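Notebook, May, gripper comparison (Nurero pads v. Ritus pads), mezzanine bench

Start 10.40. Had meant 9.30, but the left Ritus unit wanted a firmware update and then wanted the same one again, apparently for the pleasure of it.

Plan, as scribbled on the back of the delivery note: same operator, same basket task, both hand-held pairs, lid open and lid shut, alternate every block so that nobody gets to blame lunch. Pose comes from the marker cubes, head view logged alongside. Score is clean pick and place, no regrips, no nudging with the other hand. Suksawat supplied the scoring sheet, which has a column for "operator mood". Left blank.

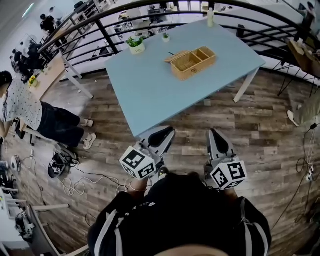 Total so far, both pairs together, is 1,650 attempts, of which 1,426 were clean. Sounds lovely until you split it by task. Lids are the trouble. Anything with a hinge makes the wrist roll over, the cube goes edge-on to the head camera, and the pose estimate wanders off for a bit before coming back as though nothing had happened. Same on both pairs, so I can't pin it on the fingers, much as I'd like to.

Nurero pads: stiffer, better on thin things, unforgiving if you come in crooked. Ritus pads: softer, will pick up nearly anything and then let it rotate. Trigger on the Ritus is heavier too. My right thumb has opinions.

Latency between finger camera and head camera was 8 ms after the Traten sync box went in. Before that I'd rather not write it down. Cables still run across the floor and I've still not taped them. To do, again.
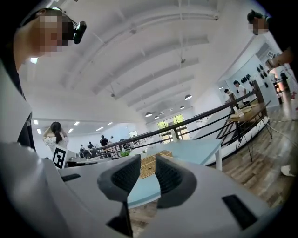 Should we just fit a bigger marker cube?

Probably worth one try, but the extra size will knock against the basket rim on the inside picks, and we'd have to recalibrate both pairs. Adding a face at an angle is cheaper and I'd do that first.

Lid-open block alone is around 613 attempts, enough to compare pads on. Lid-shut is thin. Repeat that with the Nurero pair, fresh battery, and log the trigger force this time. The cable for it is in the drawer marked "not cables".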